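The First Line of the Robot Budget Is Not the Robot

Trinddale sorts and repacks returned goods for online sellers. Most of the volume is clothing. A smaller share is accessories, and the smallest items in that share cost the most to handle: bracelets, charms, thin chains, anything that arrives loose and has to be picked up, checked and put in the right tray. The company's automation plan for this work went through four drafts between January and June. The first draft had one large number in it, for two arms and a cell. The fourth draft has thirty lines, and the arms do not appear until the second page.

What moved them there was the cost of training data. The control software under review learns from recorded demonstrations by people using hand-held grippers. A person holds a tool with two fingers, does the job, and the tool records the view and the motion. The same type of fingers later goes on the arm. The demonstrations can be gathered before the arm is ordered, and for the accessories line they had to be, because the results would decide which arm to order.

Any shop looking at a similar purchase will meet most of the same lines. They are set out below in the order in which the money is committed.

Tools

The plan calls for six hand-held units, with four in use and two on the shelf. Early drafts had four in total. A unit that goes out of calibration is unavailable for the better part of a day, and with four units and four operators that day is lost.

Buyers should ask for three items to be priced separately on the quote: the tool itself, the mount, and the recording and charging hardware. Vendors tend to bundle them. A bundle is fine for the first order and a nuisance for the second, when one broken mount has to be replaced and the only part number on file is for the full kit. Trinddale's purchasing desk now sends back any quote that does not list the mount as its own line.

Screws also deserve a question. The arms of these tools are usually plastic with metal fasteners, and plastic threads do not take repeated opening well. Ask how many of the fasteners have to come out to change a finger and whether they go into inserts.

Finger pads

Pads are a consumable and should be budgeted as one. The trial budget allowed $312 for them and the actual spend was $319. It was the closest line in the sheet, and the supplier's wear estimate had little to do with it. The buyer counted pads worn out in the first two weeks and multiplied.

Texture matters more than hardness for small parts. A smooth pad will hold a metal bar at its center and lose a cord. A coarse texture grips cord but can catch a loop of thread and drag the rest of the piece along. Test both before ordering in quantity. Also check that the pads on the hand-held tool and the pads on the arm come from the same mold. A change in pad shape between recording and deployment is a change in the task, and part of the data may have to be gathered again.

Small round objects need their own trial. A bead bracelet is a closed loop of things that roll. The fingers have to come down on both sides of the cord or both sides of a bead, and operators choose differently. The written procedure should say which.

Recording time

The target for the accessories task was 2000 accepted recordings. The word accepted carries most of the cost. A recording is rejected if the hand enters too fast, if the item leaves view, if two items are lifted where one was called for, or if the file has a gap. The first week's rejection rate was high enough that the schedule was redrawn on the second Thursday with a third more operator hours. By the end of the trial the rate had fallen, but the hours already spent did not come back, and the plan now carries a separate line for the first two weeks at a lower output.

Operator pay is the largest single cost in this part of the budget. It is also the easiest to understate, because most estimates are made from the length of a recording. A pick takes a few seconds. Laying out the items, starting the file, doing the pick, stopping the file, resetting and logging takes far longer. Time the full cycle with a stopwatch, including the walk to the shelf, and use that.

Breaks should be in the number too. Holding a tool at arm's length with the elbow off the table is tiring. Output in the last hour of a shift was lower than in the first on every day that was logged, and rejections were higher. Shorter sessions cost more in setup and less in rework. Trinddale settled on sessions of ninety minutes.

Locations

The first recordings were made on a gray work table under fixed lights at the Tanport site. A model trained on those did well on a gray work table under fixed lights. Moved to another bench in the same building, it did worse, and the difference was large enough to change the plan.

The remaining sessions were split among offices, break areas and private homes. Patterned cloth is worth including on purpose, as are soft surfaces, which give under the fingers and change the height at which they should close. Household background helps as well. A camera on the tool sees whatever is behind the items, and a room with bedding, boxes, luggage and curtains gives it more to ignore than a bare wall does.

Sessions in homes cost money in ways that are missing from a plant budget:

Travel time, paid at the operator's rate.
A carrying case for each tool, with cut foam.
A consent form for the household, and someone to file it.
A privacy check of the files before they go to the software supplier.
Insurance for the tool while it is off site. The existing policy did not cover it, and the rider took three weeks.

The privacy check was left out of every draft until the last. Mail, screens and family photographs all turn up in home recordings. The check was done by one person working half days and could not be sped up by much.

Sample goods

A sorting task needs things to sort. For the accessories line the sample box held $200 of low-cost jewelry, picked to match the returns in type: braided cord with metal bars, glass and wooden beads in several sizes, and loose charm groups. The sum is minor, and two notes on it may save a repeat order.

First, buy duplicates. Items break, and a task defined around a single bracelet stops when its cord does. Second, include items of the same type in different colors and different types in the same color. Without them there is no way to tell whether the model is sorting by shape.

Do not use customer returns. Ownership is unclear until the refund has closed, and the item cannot be held back for a month of sessions.

Storage and software

Video from one tool for one session fills more disk than most office budgets expect. The plan has two copies on site and one with the supplier. Cloud storage was quoted and turned down for the raw files on the basis of retrieval fees. The processed files are small enough to keep anywhere.

Software terms took longer to settle than any hardware purchase. Two offers reached the final round, from Kwofie and Borkell. Kwofie charges by the arm per year and includes retraining twice. Borkell charges by the training run. For a site with one stable task the first is dearer. For a site that expects to add item types every season, the second rises quickly, and the crossing point in Trinddale's sheet fell at three runs a year.

Both contracts were marked up on the same clause. The buyer paid for the recordings and wanted to keep the right to use them with other software. Both suppliers' standard terms gave the supplier a license that outlived the contract and said nothing clear about export. Get the file format in writing, and get a test export before the first invoice is paid.

The arms

Only after the trial did the arm specification become firm. Payload, which had led the first draft, dropped to the bottom of the list. Nothing in the task weighs enough to matter. Repeatability at low speed moved up, along with the clearance needed for the fingers to come down close to a flat surface without the wrist touching it. The larger of the two arms under review failed on clearance alone. The smaller one costs less, and the saving covers most of the recording work.

The order is for one arm, with an option on a second at the same price for nine months. The option fee is in the budget as a sunk cost. Floor preparation, guarding and the electrical drop are carried under facilities and have been approved separately, which means they can also be delayed separately. Anyone building a similar plan should ask for a shared start date.

Recording continues through the lead time. The task list for the next block adds mixed layouts, with bracelets and charm groups set out together on printed fabric.

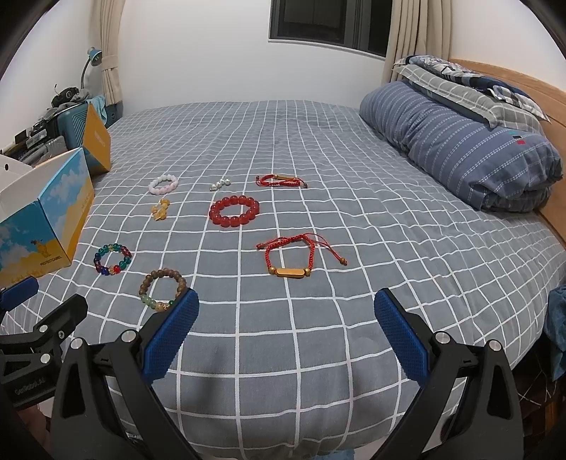
Sakda Klinhom: We budgeted the tools and the operator hours properly and then had no line for recalibration. Every unit needed it after being carried in a car, and it ate the first part of most home visits. I would put a calibration target in each case and pay for the extra time from day one. I would also like to know whether the thirty lines include a second round of recording once the arm is installed, as ours did not and we needed one.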